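Setting the Family Table: A Conversation on Everyday Dishes and the Habit of Order

The Nandau Household Study has spent much of the past year documenting how families store, use and arrange the objects of daily meals. Its most recent phase, supported by the Kulkarni Fund for Domestic History, concerns the dining table in the interval between cooking and eating, when dishes have been brought out but have not yet been assigned their places. The study's lead researcher on tableware spoke with the newsletter on a Thursday morning at the Nandau offices. At the researcher's request, the interview is published without attribution by name, in keeping with the study's practice of crediting its work collectively.

The conversation began with the scope of the collection. The study's register now contains 3,368 entries, each corresponding to a single object recorded in a home. Of these, 1,810 are plates, bowls and serving dishes.

"People are surprised that more than half the register is dishes," the researcher said. "They expect furniture, or heirlooms. But if you ask a family what they handled today, the answer is a bowl, a plate, a kettle and a cup. We record what is handled."

Asked how a household is selected, the researcher explained that families apply through local partner institutions and are visited at least twice. The first visit is a conversation only. On the second, the family is invited to bring out the dishes it uses most often and place them on the table in whatever manner seems natural. No instructions are given about order, grouping or quantity.

"We used to ask people to set the table for a meal, and that was a mistake," the researcher said. "The moment you say 'for a meal,' you receive a performance. The good plates come out and the basins go back under the sink. Now we say, 'Please put out what you use.' The difference in what appears is considerable."

One table discussed at length during the interview came from the current phase. It was covered with a pale blue cloth printed in orange, and the dishes on it shared neither a pattern nor a material. A plate with pink peonies around its wide rim had been placed near a scalloped one with red flowers, and a third dish, with a mottled blue-gray interior, rested slightly tilted beside them. A stainless steel bowl and a piece of red plastic ware completed the near end.

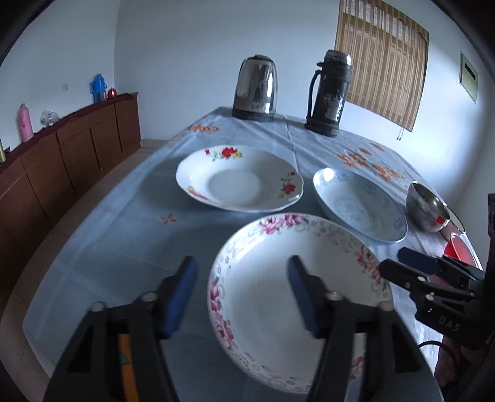 On Dishes That Do Not Match

The researcher was asked whether mixed dishes of this kind indicate that sets have been broken over time. The answer was cautious.

"Sometimes, certainly. A family may begin with a set of eight and have three left. But we have found many households in which there was never a set at all. Plates were acquired one or two at a time, as gifts or from a market stall, and chosen because somebody liked the flowers. We should be careful about describing that as a loss. For those families the mixed table is the complete table."

Floral rims appear with great frequency in the register. The study's classification once had a single category for them, which proved inadequate within a few months. It has since been divided by the flower shown, by whether the decoration is continuous or placed in sprays, and by the profile of the rim. Scalloped rims are recorded separately from smooth ones.

"The peony is extremely common," the researcher said. "So are small red flowers with green leaves. What interests me is that people rarely describe their plates by the flower. They say 'the deep one' or 'the fish plate.' The decoration is what we see as visitors. The depth is what they know as users."

This distinction between the visitor's description and the household's own has become central to the work. Each entry in the register now carries two names. The first follows the study's vocabulary, and the second is whatever the family calls the object. In 196 cases the family had no name for the object and was somewhat puzzled to be asked for one.

On Steel, Plastic and Enamel

A second line of questions concerned the presence of kitchen vessels on the dining table. Older manuals of table setting draw a firm line between the vessels in which food is prepared and those in which it is served. The researcher considers that line to be of limited use in describing actual homes.

"A steel mixing bowl will hold dough in the morning, washed greens at noon and soup in the evening if there are guests," the researcher said. "Where should we file it? We decided to file it as a bowl. That took two meetings."

Plastic bowls and basins are recorded on the same terms as porcelain. The decision was questioned at first by colleagues in related institutions, who felt that inexpensive plastic ware fell outside the concerns of a historical register. The researcher regards the matter as settled.

"Red plastic is as much a part of the table as anything with a glaze on it. It is light, it does not chip, and a child can carry it. In thirty years it will be difficult to find a good one, and people will ask why we did not write it down."

Enamel presents a different problem. It is durable but marks easily, and families often set enamel pots aside once the surface is damaged. The study asks that pieces in use be recorded as they are, with any spots or chips noted under condition and left out of the main description. A small enamel pot with a dark rim may therefore receive the same form of entry whether it is newly bought or many years old.

On the Back of the Table

The researcher was then asked about placement. Although families receive no instructions, certain arrangements recur. Large plates tend to be put down first and nearest to the person arranging them. Bowls follow, often to one side. Tall objects move to the rear.

"The kettle and the flask go to the back almost without exception," the researcher said. "It is partly a matter of safety, as any parent will tell you. It is also a matter of reach. You pour over a table, but you do not want to reach around a flask to get to a plate."

Insulated flasks have become a particular interest of the project. Many remain in use long after the outer finish has worn, and families who replace a kettle without a second thought may keep the same flask for decades. The researcher attributed this to the fact that the outer surface has little bearing on what the flask is for.

"A scratched flask still keeps water hot, provided the inside is sound. A family will tell you it is ugly and in the same breath tell you they would never part with it. I have learned to leave a pause after the first remark and wait for the second."

The cloth beneath the dishes is recorded as well, though in a separate part of the register. Printed cloths with fruit, flowers or lettering are entered with a note on the direction in which the design faces. The researcher explained that lettering in particular can indicate which side of the table a household regards as its front.

Storage near the table forms the last part of each visit. A cabinet top within arm's reach often serves as an extension of the table, holding the second thermos, a water bottle, a canister or a box that has no other place. Families seldom mention it unless asked.
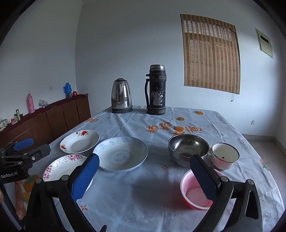
The study's approach to these surfaces has changed over time. In the first year, cabinet tops were treated as clutter and left out of the written record. They are now described in full, from one end to the other, and families are asked which of the objects belong there and which are only passing through.

"The answers are very firm," the researcher said. "A thermos lives on the cabinet. A bag is passing through, even if it has been there since August. The person who lives in the room knows the difference, and we have no way of knowing it without asking."

On Putting Things in Order

The interview turned finally to the practical side of the work, and to whether the study has any advice for households that wish to bring more order to their own tables and shelves. The researcher was reluctant to offer rules, but did describe a procedure used in the study's public workshops, which are held in the Selex reading room.

Participants are asked to bring out every dish they have used in the past week and to place like with like: plates together, shallow bowls together, deep bowls together. They are then asked to nest or stack only those pieces that sit securely. Anything that tilts or rocks is left by itself. The remaining pieces are usually few in number, and the discussion that follows is concerned almost entirely with them.

"There is nearly always a wide shallow bowl that fits on nothing and under nothing," the researcher said. "People are fond of it. They will rearrange an entire shelf around it. We do not recommend that they give it up. We recommend that they put it on top."

The workshops are limited to roughly 5 households at a time so that each table can be discussed in turn. Participants receive a printed copy of the study's vocabulary, together with blank lines for their own names for things. The lines are the more popular part of the handout.

Work on the register will continue through the coming year. The study intends to return to a number of homes already visited and to ask each family to bring out its dishes again, under the same open invitation. The results will be entered in the Dura catalog, the study's working database, alongside the original records.

"I expect that many of the plates will be the same," the researcher said. "I would like to see whether they are put down in the same places."

Households interested in taking part may apply through their nearest partner institution. Application forms are available in the reading room during regular hours.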